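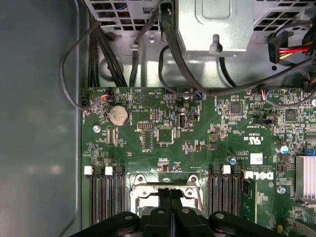
4.2 Teardown of office desktops

Desktops retired from the Bevstead office arrived stripped of anything a departing employee might fancy. Of 544 machines, 100 had lost all their memory. The Dell board in Figure 6 is typical of the worst group, with bare RAM slots on both sides of the socket and the coin cell still in its holder. Resale value was modest. The battery, at least, had no admirers.

Home | Issues | Authors | Search
Filed under: Reuse & Repair
13 shares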